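Jorness Practice is a set of working rules for testing two-armed household robots in simulation before they go near a real room. It was drawn up in Toledo by Kanako Kuroda and Yoshinori Ebihara and first passed around in June as a short handout. Current text is dated January 13, 2023. Not a formal standard - no certificate, no audit.

Scope

Covers bedrooms and other furnished rooms. Soft items, flat items, things lying on a bed. Kitchens are left to a seperate text, the Bemwood notes.

Main rules

Room file locked before the first run. Grippers start open and empty. Wrist view and body view both saved, same run number. Speed limit near any surface is 500 mm per second, dropping further for bedding. A run that is stopped by hand still gets logged - no deleting. Changes to lighting or wall textures count as a new room. 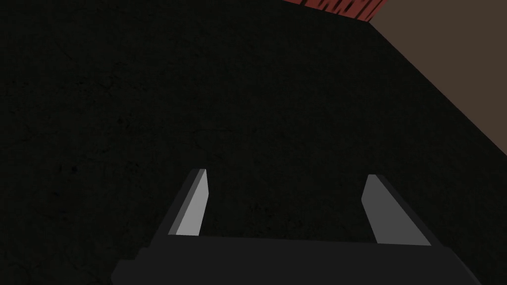
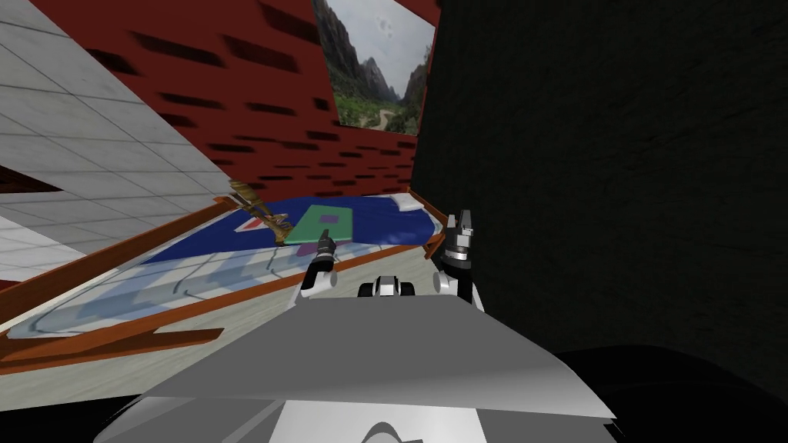 Simulated views: open gripper over a dark surface (first); bedroom with both arms at the bed (second).

Logging

Each log needs the room name, the start pose and the reason for ending. Free text is allowed but kept short. The Pundura trial set, the largest one logged under the rules, has 1625 runs, of which 586 were thrown out for missing wrist views. Kuroda later made the wrist view rule stricter becuase of this.

Criticism

Ebihara has said the speed limit was picked early and never properly tested. Other users find the new-room rule too strict, esp. for small lighting changes. A looser wording was drafted, not adopted so far.

See also: Bemwood notes, Pundura trial set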